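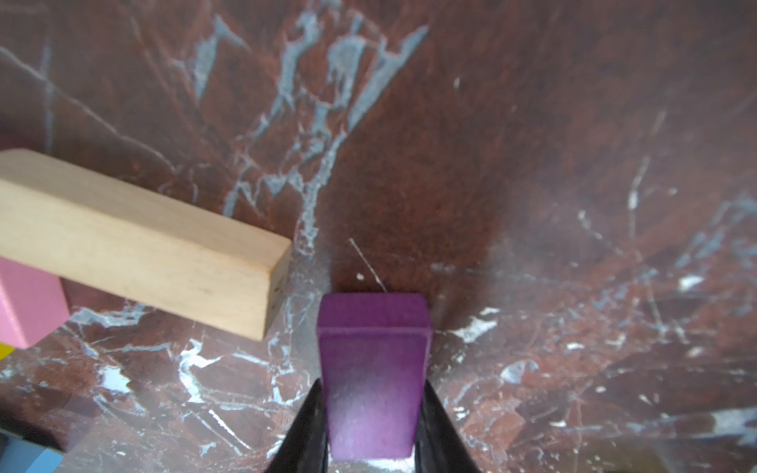 Reltoseck is a grasp-planning and motion-control package for robot arms fitted with two-finger grippers. It was developed at Burnen, a robotics software group, under the direction of Oi-ling Tai, and is distributed with the Gido perception library, on which it depends for object segmentation and pose estimation.

Design

The software is organised as a set of independent processes that exchange messages over a shared bus. Gido supplies an estimated pose and bounding shape for each object within view of the wrist camera. The planner then generates up to 226 candidate grasps per object and discards those in which either finger would collide with a neighbouring item or the work surface. The remaining candidates are ranked by expected contact area and by the distance the arm must travel.

During the final approach, control passes to a visual servoing loop operating at 60 Hz. The loop corrects the position of the gripper until the fingers close, after which finger position and motor current are used to judge whether an object is held. Rectangular wooden blocks are commonly used in testing, as their parallel faces suit two-finger grippers.

Evaluation

The standard regression suite, known as Dubey, comprises 1,284 recorded picking tasks divided into nine categories. Patterned and reflective backgrounds form a separate category — glossy veining can be mistaken for an object edge by the segmentation stage. Releases are not issued until every category has been run on both simulated and physical arms.

See also

Grasp planning
Visual servoing
Motion planning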